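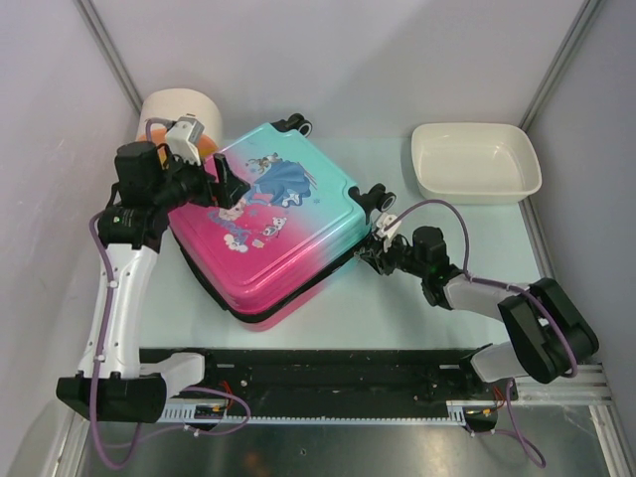
Where did the second season of The Grustari House go?

Posted 7/20/25 by Meredith_in_Kirnlow

My sister and I have been watching The Grustari House together over the phone all summer — she's in Litham, I'm in Kirnlow, and we press play at the same time like a couple of teenagers. We got through all 8 episodes of season one and loved every minute, even the baking challenge that went on forever. Now season two shows up on her screen and not on mine! Same service, same plan, same price as far as we can tell. I've signed out and back in twice. Am I missing a setting somewhere?

Severin Auer
Hi Meredith, what a lovely way to watch a show! I had the very same trouble in July, and for me it was the profile. If yours has a maturity limit on it, anything rated above that limit is hidden completely, with no message to tell you so. Season one was rated for general viewing and season two is marked 17 and up (there's a fair bit of swearing once the new housemates move in). Go to your account page in a browser, open your profile, and raise the limit. Then close the app on the TV all the way and open it again — mine took a few minutes to catch up. Do let us know how you two like the finale, I'm still cross about who went home.

tvlou2000
mine did this too, just deleted the app and put it back. season 2 isn't as good anyway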